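Planning the money for our second arm

Since September I have been asked by two other small workshops how we made our budget for robot arms, and both times I answered with a very long email. So I will write it down once, properly, and next time I can send only the link. I am not an expert in purchasing. I run a small packing and finishing room in Troluvstead where we prepare baskets and other woven goods for shops, and I have now been through the process one time completely and one time almost to the end.

The first thing I want to say is that the price of the arm was the easiest number to get. I wrote to the seller, Okeke, and had it before lunch. Everything else took weeks. For the first arm I made a spreadsheet with one big line called "robot" and a few small lines under it, and this was my mistake. When the work was finished, the small lines together were almost as big as the big line, and I had to explain this to my business partner on a Sunday at her kitchen table, which I do not wish to repeat.

So for the second arm, which in our papers has the name Iron, I turned the spreadsheet around. I started with the object we want to handle and only came to the arm at the end.
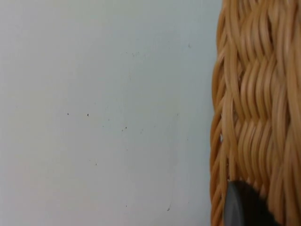

Fitasska

Our objects are woven, and this decides a lot of the money. A cardboard box has flat sides and every box is the same as its brother. A woven rim is different from one piece to the next, and it gives a little under pressure. When I asked for quotations the first time, I wrote "light household goods", and the offers I received were made for boxes. This time I sent actual baskets by post to the sellers, with a page of dimensions and a note about which damage we can accept and which we cannot. The postage was a real cost and I put it in the budget as its own line. I recommend this very much. Two sellers answered that they preferred not to make an offer, and I was thankful to them, as they saved me the meetings.

After the object comes the gripper. I planned for more than one set of fingers from the beginning. Fingers wear, and they also become wrong when you change the product. A smooth, hard finger is good for pushing and for going under an edge, but on cane it can slide, and then somebody wants to try a rubber pad, and the rubber pad needs an adapter, and the adapter has a delivery time. Please ask for the price of the adapter on the same day as you ask for the price of the gripper. I did not, and I paid the delivery charge again for a part which fits in my pocket.

The wrist camera was the line where my partner and I disagreed. She wanted to leave it for the next year. I wanted it in the first order. My argument was that a fixed camera above the table does not see well what happens between the finger and the rim, and this small distance is where our problems are. In the end we bought a simple one and not the model which the seller put first in the offer. I am content with it. But I forgot the cable along the arm, the clips for the cable and the replacement cable, so these are now three lines in the sheet for Iron, and nobody is allowed to delete them.

Then the table. We work on a plain white surface because it makes the light easy and the brown material is well visible on it. It shows every speck, of course, and so cleaning is a cost too. I do not mean the cloth and the bottle, I mean the minutes. In my first budget the arm was working for all the hours the room was open. In real life there is the start in the morning, the cleaning, the change of product and the tea. 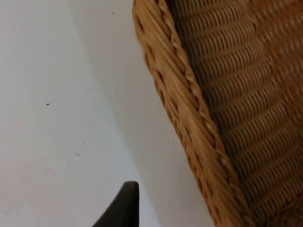 For those minutes I now use a very simple method. I take the hours I hope for and I keep a quarter of them out of the calculation. If the purchase still makes sense with what is left, I continue. If it makes sense only with the full hours, I close the file and look again after some months. My brother-in-law, who works in a bank, finds this method primitive, but he has not offered me a better one.

Training is another line that people make too small. The seller gives a course and the course has a price, fine. But during the course your people are not working, and after it they are slow for a time. For us it was 32 hours of paid time before we could leave a normal shift to run without asking for help on the telephone. I kept a paper list next to the door and everybody wrote their time on it, so this is a number I trust. In a bigger company it may be different.

A few smaller things, in no good order:

Insurance. Call them before you sign, not after. Ours wanted to see the safety assessment, and we had to pay a person to write it.

Electricity. The arm itself uses less than I feared. We needed a new socket in a better place, and the electrician was more expensive than one year of the power, by my calculation.

Spare parts. I asked each seller which part is most often ordered by other customers in the first year. Some of them did not like the question. The one who answered quickly and with a part number was the one I trusted more.

Software. Read if the licence is paid once or each year. In one of the offers it was each year, and it was written only on the last page.

Floor space. I put tape on the floor in the shape of the new cell and we left it there for a whole working week. We walked into it all the time. The cell is now planned for the other wall.

About financing I can say less. We paid the first arm from savings, and it felt very clean on the day and very tight in the winter. For Iron we are looking at leasing, where the monthly cost is higher in total but I can sleep. I have compared the two on one page with the same number of years for both, which sounds obvious, but the brochures do not do it like this and you must make the page yourself. Look also at what happens at the end of the lease – if you can keep the arm, for how much, and who pays the transport if you give it back.

One more point on timing. I had planned the payment for the arm and the first savings from it in the same quarter. There was a gap of around two months between them, because the table was late and then the fingers had to be changed. The cell was standing there and costing money, and we were doing the baskets by hand next to it. In the new plan I have put this gap in from the beginning, together with a small reserve.

The offer for Iron is valid until the end of the month, and I am still waiting for the leasing company to send back the page with the transport costs. When it is signed I will put the empty version of my spreadsheet here, with the formulas cleaned up a little. If you want it earlier, write to me, but then you will get it with my notes in two languages.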